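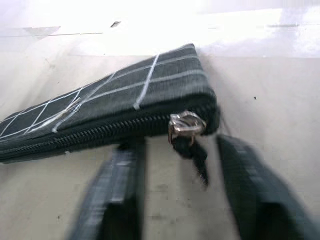 引き手まわりと、開いた指。

**【相談】卓上双腕の運用ルール、どこまで紙に書いてますか**

### 1 : hirameki_dou

2019年10月25日にうちの卓上作業ルールを改訂したので、せっかくだから叩いてもらおうと思ってスレ立てました。双腕をテーブルの手前から2本出して、柔らかい物とか小物を扱わせる作業です。遠隔操作で動かすときと、覚えさせた動きで走らせるときの両方があります。

前の版は全部で19項目あったんですよ。わたしが書いたので文句は言えないんですけど、長い。壁に貼ってあるのに読まれていない。新しく入った人に「何項目めか覚えてる？」って意地悪な質問をしたら、書いた本人が答えられなかったという……。

なので今回、最初の紙には4項目だけ残しました。こんな感じです。

- 腕が通電しているあいだ、テーブルの縁から61cmのテープより内側に入らない。入るなら停止してから、声を出して入る。
- 操作者と監視者の2人がそろわないうちは動かさない。監視者は停止ボタンに手が届く場所にいて、画面を見ない。
- 動かす前に、腕のケーブルを手先から根元まで目でたどる。
- 対象物の初期状態を決めておき、毎回そこに戻す。

残りは「詳細」というファイルに移しました。で、悩んでるのは4つめです。初期状態ってどこまで決めます？ 布ポーチとかベルトみたいにくったりした物だと、戻したつもりでも毎回顔が違うじゃないですか。ファスナーの引き手なんて、垂れる向きが変わるだけで別の作業になります。

あと、テーブルの奥に関係ない物を置いておくかどうか。ここは部署内でもモメてます。皆さんのところはどうしてますか！

### 2 : 平行リンク

おお、うちもまさに同じ所で止まってます。19項目、わかるなあ。うちのはWultisの治具に付いてきた注意書きをそのまま貼り付けたら、もっと長くなりました（笑）

初期状態については、位置を決めるのをあきらめて「してはいけない置き方」を書く方式にしました。たとえばポーチなら、

- 引き手が本体の下に敷かれていないこと
- ファスナーの歯に布が噛んでいないこと
- 台の縁から落ちかけていないこと

これだけ。あとは適当でいいよ、と。そうすると人によって置き方がばらけるんですけど、ばらけるのはむしろ歓迎だったので。

監視者が画面を見ない、というのは賛成です。見ちゃうんですよね、画面。手先のカメラの映像って見てて楽しいから。

### 3 : kurage_torque

横から失礼。わたしは平行リンクさんの方式には反対寄りです。

「してはいけない」だけ書くと、やっていいことの範囲が人の頭の中にしか残らないんですよ。半年たって担当が替わって、あのときの置き方ってどうだったの、と聞かれても説明できない。成績が悪くなったときに、物の置き方が変わったのか腕の調子が変わったのか分けられなくて、うちは相当な時間を溶かしました。

最低でも、向き（長い辺が奥を向くのか横を向くのか斜めか）と、開いてるか閉じてるか、この組だけは記録に残してほしいです。自由に置くのはいいから、置いたものを書いておく。置き方の自由と記録の義務は別々に決められるので。

### 4 : 平行リンク

>>3
記録の義務、正論すぎて痛い。ただ、毎回書くのは無理じゃないですか？ 操作者は手がふさがってるし、監視者に書かせたら目が紙に落ちるし。監視の意味がなくなりますよ。

### 5 : kurage_torque

>>4
毎回じゃなくて、まとまりの頭で一回でいいです。「この回は閉じた状態、斜め置き」と声で言って、録音が残るようにしてあります。腕を止めた状態で言うこと、というのもルールに入れました。しゃべりながら動かす人がいたので。

### 6 : hirameki_dou

声で残すの、いいですね！ うちは紙のチェック表をクリップボードに挟んでたんですけど、クリップボードがテーブルの上に置きっぱなしになって、それ自体が障害物になるという本末転倒なことになってました。声方式、来週ちょっと試してみます。

奥に置く物の話も聞きたいです。わたしは「使わない物は全部どける」派だったんですけど、今の運用では置いたままにしてます。理由は単純で、実際の机って物があるから。でもこれ、安全の話とデータの話がごっちゃになってる気がして、書き方が定まらないんです。

### 7 : ネジロック青

物を置いていいか、の前に、どこまでが腕の届く範囲なのかを線で見せてほしい派です。

うちはテーブルに薄いテープで二本線を引いてます。手前側が「作業する所」、真ん中が「何も置かない所」、奥が「置いてもいいけど腕は行かせない所」。ソフトの側でも奥の領域には入れないように制限をかけて、なおかつテープも貼る。ソフトだけだと人間には見えないし、テープだけだと腕には見えないので、両方です。

奥に置いていい物にも条件があって、

- 倒れても転がってこない
- 割れない
- 中に液体が入っていない
- ふたがある物は、ふたが簡単に落ちない

ふたはですね……一度、奥のふたにケーブルが引っかかって、ものすごい音がしまして。けがも故障もなかったんですけど、監視者がびっくりして停止ボタンじゃなくて机を叩いた。あれで「びっくりしたときに手がどこにあるか」を考えるようになりました。

### 8 : oyatsu_servo

金属の鍋は音もそうだけど、反射がきつくないですか？ 窓際だと時間帯でまるで見え方が変わりますよね。うちはつやのある物を置くときは、窓に対する向きも決めてます。

ただ、つやのある物を禁止するのは違うと思ってて。現場に出たら反射だらけですから。禁止にすると、禁止した条件でしか動かない物ができあがっちゃう。置くなら置くで、窓のブラインドをどうしてるかも一緒に残すのがいいんじゃないかなあ。

### 9 : kurage_torque

>>8
それは同意します。めずらしく意見が合った。

### 10 : oyatsu_servo

>>9
めずらしくは余計です（笑）

### 11 : hirameki_dou

参考になります。いまの作業風景も貼っておきますね。奥に鍋とラケット、手前が作業する所、という置き方です。黒いケーブルやストラップの束を、左右のグリッパのあいだに渡しているところ。腕の外に出ているケーブルも大きく弧を描くので、3つめの項目（目でたどる）はここから来てます。

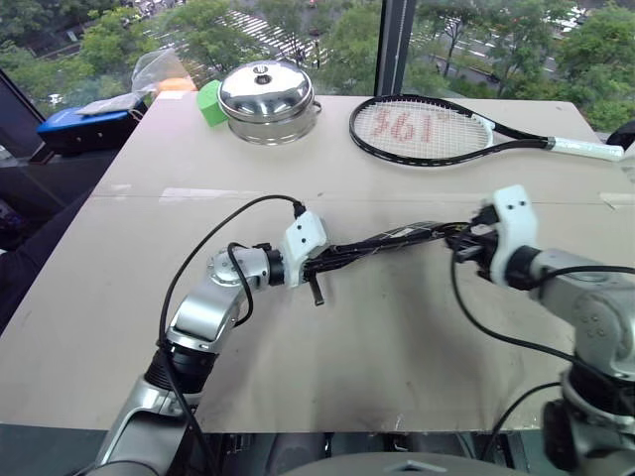 停止ボタンを押したあと、再開を決めるのはどちらですか？

監視者が決めます。操作者は再開を頼むことはできますが、監視者が「再開します」と声に出すまで操作装置から手を離して待ちます。

↑これ、部内でいちばん多かった質問なのでルールの末尾にそのまま載せました。操作者のほうが先輩だったりすると、なんとなく操作者の「もう大丈夫」で動き出しちゃうことがあって。役割で決めると書いておけば、先輩も後輩も関係ないので気が楽です。

### 12 : ネジロック青

再開の決定権を監視者に寄せるのは大賛成。うちも同じです。

気になったのはケーブルですね。「手先から根元まで目でたどる」は良い項目なんですけど、たどってどうなってたら不合格なのかが書いてないと、見るだけの儀式になりませんか。うちの基準だと、

- 手首を端から端まで回したとき、コネクタの根元が引っ張られない
- たるみの輪が、隣の腕の先に引っかかる高さまで下がらない
- 固定バンドの切れ端が飛び出していない

二つめが地味に効きます。双腕って、それぞれの腕で確認すると合格なのに、両方を真ん中に寄せた途端にケーブル同士が近づくんですよ。なので確認は、両手を寄せた姿勢で止めてやることにしてます。

### 13 : 平行リンク

>>12
両手を寄せた姿勢での確認、うちに無かった。明日いれます。

それと、対象物が黒いケーブルで、腕のケーブルも黒い場合ってどうしてます？ 人間の目でも一瞬どっちがどっちだかわからないときがあって。監視者が「いま引っ張ってるのはどれ？」ってなると判断が遅れるんですよね。

### 14 : oyatsu_servo

>>13
うちは腕側のケーブルに明るい色の印を巻いてます。対象物の側に巻くと作業の条件が変わっちゃうので、巻くのは腕の側だけ。Lorenteの巻き付けタグを使ってますが、布テープでも十分です。

ただし手先カメラの視野に入る所には巻かないこと。最初に巻いたとき、視野の端に派手な色がずっと映り込んで、全部やり直しになりました。あのときのみんなの視線がつらかった……。

### 15 : ruvik民

はじめまして。Ruvikの古い機種を使ってる者です。皆さんに比べたら小さい現場なんですけど、ひとこと言わせてください。

ルールの紙を短くする流れ、ちょっと怖いです。詳細ファイルに移した項目って、結局読まれなくなりませんか。うちは逆で、全部紙に残してます。長くても、毎朝ひとつずつ声に出して読む。時間はかかりますけど、読み終わるころには手が落ち着いてるんですよね。眠いときほど効きます。

短い紙のほうが読まれるのは確かでしょうけど、読まれる紙に入らなかった項目がどこへ行くのか、そこまで決めてから移したほうがいいと思いました。

### 16 : hirameki_dou

>>15
うわ、刺さりました。詳細ファイル、たしかに置き場所しか決めてないです。誰がいつ開くのかを書いてません。

いま考えたのは、詳細のほうは「その作業を初めてやる前に読む」に分けてしまうことです。ファスナーの作業をするならファスナーのところ、ペン類を扱うならペンのところ、というふうに。毎朝全部読むのは、うちだと入れ替わりが多くて続かない気がするので……。朝の読み上げが続いてるのは本当にすごいです。

### 17 : kurage_torque

わたしはruvik民さん寄りです。作業ごとに分けるのはいいとして、最初の紙から落としちゃいけない項目がひとつあると思う。把持したまま止まったときの扱いです。

停止させると、機種や設定によっては指がそのまま閉じてるし、力が抜けて落とすものもある。どちらになるか知らない人が「外してあげよう」と手を出すのがいちばんまずい。自分の機械がどっちなのか、太い字で紙に書いておくべき。

布ならまだいいんですよ。落ちてもふわっとするだけだから。硬い物、先のある物は別です。

### 18 : 平行リンク

>>17
それは入れるべきですね、反論なし。うちのは閉じたまま止まります。Rurkbyの指に替えた時期があって、そのときだけ挙動が違ったのに紙を直してなかったんですよ。手先を交換したら紙も見直す、までセットで書かないといけないやつでした。冷や汗。

### 19 : ネジロック青

硬い物の話が出たので、立てて置く物についても。ペンとかスプレー缶とか、立ててある細長い物って倒れやすいくせに、倒れた先が予測できない。転がって、人が反射的に手を出す。うちは「立てて置く物が倒れても拾わない、そのまま続行か停止かを監視者が言う」としてます。

キャップのあるものはキャップをしっかり閉めてから置く。当たり前すぎて書いてなかったんですけど、当たり前のことで机に線を引いた人がいたので書きました。わたしです。

### 20 : oyatsu_servo

>>19
自首（笑）

うちは立てて置く場合、腕の肘が通る側には置きません。手先ばっかり気にしてると肘で倒すんですよね。操作者は手先を見てるし、監視者も手先を見てる。だから監視者の目線を「手先、肘、ケーブル」の順で回すように教えてます。回す順番が決まってると、抜けたときに自分で気づけるので。

### 21 : hirameki_dou

肘！ 完全に抜けてました。うちもちょうど立てたペンを使ってます。左の指が黒い布を持っていて、そのすぐ右にキャップ付きの赤いペンが立ってる状態。右の指はペンの側を向いてます。布の端が開いて裏地が見えているので、kurage_torqueさん方式だと「口が開いている」と声で残すことになるのかな。

柔らかい物と立った物を近くに置くとき、距離の基準ってありますか？ わたしは布を広げても届かない所、くらいの感覚でしか決めてなくて。

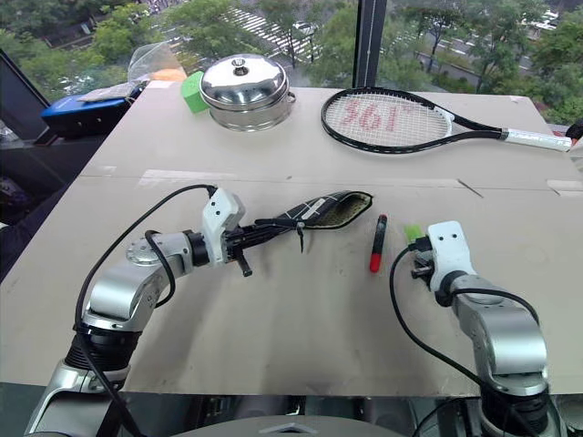 ### 22 : ネジロック青

>>21
距離は数字で決めてないです。布の大きさで変わるので、「持っている物をいちばん長く垂らしたときに届かないこと」としてます。届く近さで置きたい作業なら、先にどちらを動かすかを決めて、それを操作者に言わせてから始める。

どうしても近い配置でやりたいことってありますしね。禁止にしちゃうと、黙ってやる人が出るのでそっちのほうが嫌です。

### 23 : kurage_torque

>>21
声の残し方はそれで合ってます。「黒い布、口が開いた状態、左の指で把持」くらいで十分。裏地の色が見えてるかどうかは、あとで効いてくることがあるので余裕があれば。表と裏で見た目が全然違う布は、裏返った瞬間に別の物だと思われることがあります。

距離のほうは、わたしならペンをもっと離します。意見の違いですけど、慣れた操作者ほど近い配置を平気でやるから、慣れてない人に合わせた基準にしておきたい。

### 24 : 平行リンク

近い配置で練習しないと、いつまでも慣れないんじゃ……と思ってしまうんですが。速度を落とす条件付きで許可、はダメですか。

### 25 : kurage_torque

>>24
速度を落としたことが外から確認できるなら、あり。「落としたつもり」は無しです。操作画面の隅にちっちゃく出てるだけの表示を、画面を見ない監視者がどうやって確認するのか。そこが解決してないと条件になりません。

### 26 : 平行リンク

>>25
ぐぬぬ。うちは表示灯を後付けしてあって、低速のとき色が変わるようにしてます。監視者の席から見えます。これなら？

### 27 : kurage_torque

>>26
それなら文句ないです。むしろ配線のやり方を教えてほしい。

### 28 : ruvik民

表示灯、わたしも知りたいです。うちの古い制御箱でもできるのかな。信号を一本出せれば足りますか？

それと、監視者を2人目と数えるとき、見学者を代わりに立たせるのはやめたほうがいいです。うちで一度やりかけました。人数はそろっていても、停止ボタンを押した経験がない人だったんですよ。今は、監視に入る前に必ず一回、動いている腕を自分の手で止めてもらってます。押すのって思ったより勇気がいるみたいで、練習でもためらう人がいます。

### 29 : oyatsu_servo

>>28
押す練習、すごくわかります。「間違って押しても怒られない」を体で知ってもらうのが大事ですよね。うちは押した回数を数えるのもやめました。数えると遠慮するので。理由だけ聞いて、ひとこと残してもらう形です。

### 30 : hirameki_dou

みなさんありがとうございます、めちゃくちゃ書き込みが増えてる！ 今の時点で紙をこう直しました。

- テープの内側の項目はそのまま。
- 2人体制の項目に「監視者は、事前に自分で停止ボタンを押したことがある人」を追加。目線は手先、肘、ケーブルの順。
- ケーブルの確認は、両手を中央に寄せて止めた姿勢でやる。不合格の条件も併記。
- 初期状態は、まとまりの頭に腕を止めて声で残す。
- 把持したまま止まったときの挙動を太字で。手先を替えたらここを必ず書き直す。

4項目で収めるつもりだったのに増えました（笑）　でも把持の項目は外せないと思ったので、もう項目数にこだわるのはやめます。

詳細ファイルは作業別に分けて、初めてやる人は読み終わるまで操作に入らない、と最初の紙の下に書きました。ruvik民さんの朝の読み上げは、まず監視者の項目だけでやってみるつもりです。ペンとの距離は低速表示灯が付くまで保留、それまではkurage_torqueさん案で離します。

11月にもう一回見直すので、表示灯の結果はそのときに書き込みますね。

### 31 : 平行リンク

>>28
信号一本でいけますが、制御箱の出力の定格だけは先に見てください。うちは間にリレーをかませてます。配線図は手描きで字が汚いので、清書したら貼ります。

### 32 : ネジロック青

>>30
良いと思います。あとひとつだけ、テープは端がめくれてくるので、めくれたら貼り替える担当を決めておくといいですよ。めくれたテープに足を取られて停止ボタンの前で転んだことがあります。これもわたしです。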